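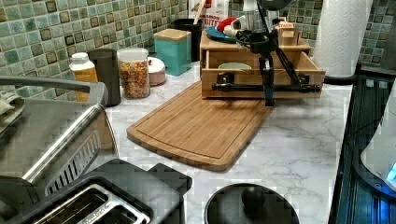
Figure 1. Work area with the arm at the open drawer front. Cutting board in the centre of the counter, toaster at lower left, cooktop at right.

Tray and Drawer Handling on a Cluttered Kitchen Counter
Group 2, Robotics Project Module, Stockdale College
Emmanuel Nyanda and Leokadia Stępień

Summary

The project set out to have a robot reach a bamboo tray or drawer on a kitchen counter, take hold of its edge and move it by a set distance without disturbing what was on or in it. The counter was left with everyday items on it. The final version of the program was run 20 times and completed the task 13 times. Most of the failed runs were caused by a wrong estimate of the height of the wooden edge. The causes are listed under Results.

1. Task

The module brief asks each group to choose one household action and carry it out from a fixed start position with no help from an operator. We chose edge handling. A thin wooden edge is a simple shape to describe, but it leaves little room for error: if the fingers are too low they strike the counter, and if they are too high they close on air.

A run was counted as complete when the fingers closed on the edge, the piece moved by the set distance, and the contents stayed where they had been placed. A run in which the piece moved but the dish slid against the side was counted as failed. Leokadia proposed this stricter rule in April and it was applied to all of the runs reported here.

2. Work area

The trials took place in the teaching kitchen in the old wing, which dates from 1978. The counter has a marble-look surface with grey veining and a backsplash of small green tiles. Both caused difficulty. The veining was sometimes picked up as an edge by the vision step, and the grid of tiles produced many short straight lines at the back of the search area. We limited the search to a region that leaves out the wall, which removed the second problem. The first was reduced by requiring any line to be matched by a step in depth.

The cutting board was kept on the counter throughout. It is close in colour to the bamboo pieces and has a groove around its perimeter, so it makes a fair test of whether the program can tell a raised side from a shallow cut. Toy food was used in place of real food. The tea packets were real and stayed in their small wooden box.

3. Software

The program has three stages, each started by the one before it. Javer, the vision package supplied with the module, finds candidate edges and returns a position and a direction for each. Pondico plans the arm path from the start position to a point above the chosen edge. Galer closes the fingers and stops when the motor load passes a limit.

Emmanuel wrote the link between Javer and Pondico. The two packages use different origins, and the first version of the link applied the offset twice. This was not noticed for some time as the error was small near the middle of the counter and only grew towards the sides. It was found by placing a paper marker at each corner of the board and comparing the reported positions with tape measurements.

The load limit in Galer was set by trial. With a low limit the fingers stopped before they had a firm hold and slipped off when the arm began to pull. With a high limit the tray was twisted during closing. The value in the submitted code lies between these and was not changed during the counted runs.
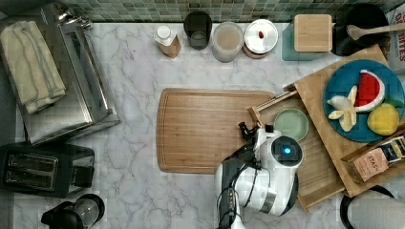

The approach path was the part that was changed most often. A straight path from the start position brought the forearm low over the cutting board, and on early attempts the cables dragged on the surface. The path now rises first, travels level, and comes down close to the edge. It takes longer, but the cables stay clear. A rest of one second was added before the descent to let the arm settle.

4. Results

Of the 20 counted runs, 13 were complete and seven failed. The failures were sorted from the logs and from notes made during the session:

Edge height wrong, fingers closed above the edge: four
Dish moved during the pull: two
Planner found no path: one

The four height errors all followed a change in the room lighting. The depth values along the wooden edge became uneven and Javer averaged them with values from the counter. The two dish failures happened when the pull started too sharply. Slowing the first part of the movement would probably help, but we did not have time to repeat the full set of runs with a new speed. The single planning failure could not be repeated from the saved input.

5. Remaining work

The height estimate should use the highest steady reading along the edge in place of the mean. This has been written but not tested on the arm. The pull speed should be made a setting in Galer; at present it is fixed in the code, in the file that also holds the load limit.

The logs and the source are in the group folder. The calibration must be run again if the robot base is moved, and the marker sheet for it is stored with the tape measure in the drawer under the bench.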